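搜索 请输入关键词

婴儿房用品安全检查表（附逐条意见）
最后更新：六月
打印本页 | 用电子邮件发送

检查范围：小床、床垫、睡袋、护栏、温湿度计、小夜灯、加湿器、尿布台、推车。监护器单独有一张表，不在这里重复。
检查人：Ruth Pacheco
复核：Pascual Riquelme
标记方法：√ 通过；△ 有保留；× 不通过；— 没查，或者没有条件查。

先说一句这张表的脾气。包装上写的东西，一律当作还没有证实。“专业级”“妈妈首选”“整夜安心”这类字眼没有对应的检查项，所以也不打分。说明书里写得清楚、我能在家里用尺子、秤、湿度计和一双手验证的，才进表格。验证不了的我会写“没有条件查”，请不要把这句话理解成“应该没问题”。

一、小床（Trinora 可拆侧栏款，140 厘米长）

1.1 栏杆间距是否一致　√
　　意见：每一根都量过。说明书给的是一个范围，这一张落在范围里。厂家在宣传页上把这一项吹成“独家结构”，其实就是栏杆没装歪。
1.2 四角螺栓是否锁紧　△
　　意见：安装完当天是紧的，过了两周左后角能用手指拧动半圈。附带的内六角扳手太软，用力时会打滑。换了自家的扳手重新锁过，下次复查要先看这个角。
1.3 可拆侧栏的卡扣　×
　　意见：卡进去时有“咔”一声，说明书说听到声音就是锁好了。我试了很多次，有几次响过之后往外一拉仍然能拉开。声音不能当作锁定的证据。现在的做法是侧栏干脆不拆，用螺栓固定死，可拆功能等于没买。
1.4 床板高度调到最低挡后，栏杆顶端离床垫表面的高度　√
　　意见：孩子能扶着站起来之前就调。不要等到看见他站起来那天晚上才找扳手。
1.5 漆面　—
　　意见：标签上写“无味”。无味说明不了成分，我没有条件查。没有见到掉漆，也没有毛刺。
1.6 床边一臂范围内有没有绳子、窗帘拉绳、电线　△
　　意见：窗帘拉绳已经绕高固定。小夜灯的电线还差一点，见第四节。

二、床垫与睡袋

2.1 床垫与床框之间的缝隙　√
　　意见：推到一侧，量另一侧。两根手指塞不进去。床垫是另买的 Drelton，尺寸标得倒是老实。
2.2 床垫硬度　△
　　意见：中间放一本厚书，拿开以后马上弹回，边上弹得慢一点。宣传页说“双面软硬随心”，我的意见是把软的那面朝下，然后忘掉有这一面。
2.3 床里有没有枕头、被子、毛绒玩具、床围　√
　　意见：全部拿走。床围是买床时送的，送的东西也不进床。
2.4 睡袋领口　√
　　意见：扣好以后头缩不进去。按体重选号，不按月龄。店里推荐的尺码比孩子实际该穿的大一号，理由是“能多穿一季”。领口大一号，这一条就不合格了。
2.5 拉链头　△
　　意见：有护片，但护片洗过几次后翘起来，会蹭到下巴。先缝了两针压住。
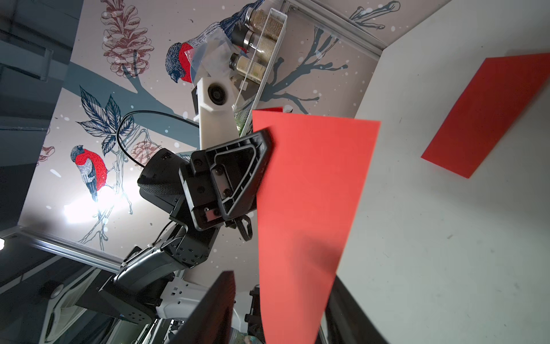 2.6 洗后缩水　△
　　意见：袖窿缩得最明显，长度变化不大。洗标写可以机洗，没写会缩。检查睡袋要检查洗过的，新拿出来的那件怎么量都漂亮。
2.7 睡袋厚度与室温是否对应　△
　　意见：包装上有一张室温对照图，颜色分得很细，像是精确到半度。可图上没有说明睡袋里面穿什么。里面穿不穿长袖差别很大，所以这张图我只当参考，晚上还是摸后颈。

三、温湿度计（Kırmızıgül，数字显示，带笑脸）

3.1 读数与另一支温度计比较　△
　　意见：并排放一个晚上，差了一度多。哪一支对，我不知道，两支都是便宜货。只能说不要为了屏幕上跳了零点几度去给孩子加减衣服。
3.2 笑脸图标　×
　　意见：窗户关了一整天，屋里闷得人头疼，它还在笑。这个图标只看温度和湿度两个数，不看空气。建议用胶带贴住。
3.3 放置位置　√
　　意见：离开窗台、暖气和加湿器出雾口，高度与床垫差不多。原先挂在门边，量的是走廊的温度。
3.4 电池盖　×
　　意见：没有螺丝，指甲一抠就开，里面是纽扣电池。这一项没有商量余地。现在放在孩子够不到的高架上，等他会爬柜子时就换掉。卖家回复说“产品不是玩具，所以无需螺丝”，孩子大概没有读过这条回复。

四、小夜灯与插座

4.1 亮度最低挡　△
　　意见：最低挡仍然亮得能看书。商品页说“月光般柔和”，没有说是哪一天的月亮。最后放在柜子背后，让光打在墙上。
4.2 外壳发热　√
　　意见：开了一整夜，凌晨四点摸过，微温。
4.3 电线走向　△
　　意见：沿踢脚线走，有一段悬空，准备加线槽。加好之前不算通过。
4.4 插座保护盖　×
　　意见：买的是一包便宜的塞入式。两岁的外甥女来玩，一分钟内拔下一个，还放进嘴里。这样一来本来只有一个危险，现在有两个。改用带保护门的插座。
4.5 定时关闭　—
　　意见：设了三十分钟，有时候第二天早上还亮着，没找出规律。不影响安全，记在这里是因为广告上把它写成了主要功能。

五、加湿器（Faster，超声波式，水箱容量标称 2,000 毫升）

5.1 水箱实际容量　√
　　意见：用量杯倒过，差得不多。
5.2 缺水自动断电　√
　　意见：试过三次，每次都停。这台机器里我唯一愿意夸的地方。
5.3 清洗　×
　　意见：说明书说“每周轻松一冲”。底座有一道窄槽，冲不到，要用棉签。五天没管，摸上去就滑腻腻的。按我的看法，做不到每天倒水、擦干的家庭就不要买。Pascual Riquelme 复核时说他家那台早就收进储藏室了，湿度照样过得去。
5.4 白色粉末　△
　　意见：用自来水，柜子上第二天就有一层。厂家的答复是改用他们的滤芯，滤芯另卖，要定期换，寿命没有写明。改用纯净水以后粉末少了很多，钱也少了一些。
5.5 “杀菌”按键　—
　　意见：按下去亮一盏蓝灯。除了灯亮，我什么也证明不了。

六、尿布台

6.1 整体晃动　△
　　意见：空着不晃，放上等重的米袋再推，会往右偏。背面用角码固定到墙上之后好多了。角码不随货附送，要 176 克的小包另购，运费比东西贵。
6.2 安全带　△
　　意见：有，扣得上。可是安全带给人一种可以转身去拿东西的错觉。检查结果写“△”，原因就在这里：带子本身没坏，靠不住的是用带子的人。
6.3 用品能否单手够到　√
　　意见：尿布、湿巾、垃圾桶都在右手边。夜里关着大灯又试了一遍，护臀膏换了位置。
6.4 垫子清洁　√
　　意见：能擦。缝线处会积东西，每周翻过来看一次。

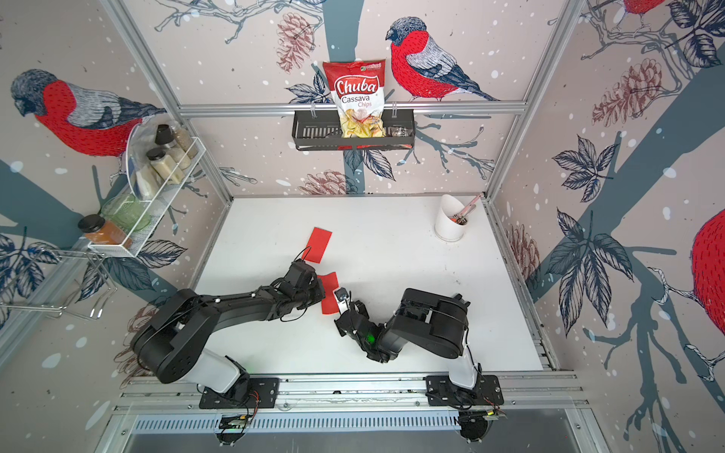

Eglė Butkienė：第六节我有不同意见。我家用了两年，安全带从来没有扣过，最后是把垫子放到地板上换，什么晃动、角码、单手够不够得到，全都免了。你们花这么多工夫去查一张桌子，怎么没有先问一句这张桌子要不要买？

检查人回复：问得对，表里少了这一项，已经补成 6.5。

6.5 是否需要这件东西　△
　　意见：腰不好的人弯到地上换，一天七八次，受不了。腰好的，可以省下这笔钱。我属于前一种，所以桌子留着。

七、推车

7.1 驻车刹车　√
　　意见：在斜坡上试，放米袋，不放孩子。左右两轮都锁住。
7.2 折叠锁　△
　　意见：主锁可靠。副锁的弹簧偏松，沾了沙子以后回不到位。每次从海边或者沙坑回来都要刷。
7.3 把手挂包　×
　　意见：挂上装满的妈咪包，孩子一抱走，车往后翻。说明书第一页禁止挂包，同一家的商店里却在卖挂钩。请他们自己先商量好。
7.4 遮阳棚　△
　　意见：标称遮得很全，傍晚太阳低的时候一点用也没有。不要用毯子盖住整个车厢来补，里面热得很快。
7.5 五点式安全带的肩带高度　√
　　意见：已调到与肩平。换厚外套的季节要重新调，不调就会松。

八、召回与凭证

8.1 型号和批号是否抄下来　√
　　意见：抄在一张纸上，贴在衣柜门里面。推车的标签贴在座布底下，洗两次就看不清了，趁新的时候抄。我们那辆批号尾数是 786。
8.2 是否查过召回信息　△
　　意见：查过小床和推车。温湿度计连厂家地址都不全，查不到记录。查不到记录，我不会写成“没有召回”。
8.3 二手物品　×
　　意见：亲戚送来一把旧安全座椅，说“没出过事”。年份标签没有了，无从核对，没有收。Sheyla Agudelo 来问能不能拿去给她用，我也没有给。

九、下次复查要做的

- 小床左后角螺栓，先查。
- 小夜灯电线加线槽，补查 4.3。
- 温湿度计换成电池盖带螺丝的。
- 睡袋领口护片，看缝的两针还在不在。
- 加湿器：如果再出现一次五天没洗，停用。
- Wálter Palomino 建议加一节“浴盆”。可以加，但吸盘式防滑垫要按用过一个月的状态来查。

复查间隔：孩子学会一个新动作就查一次，会翻身、会坐、会爬、会站，各一次。

打印本页 | 用电子邮件发送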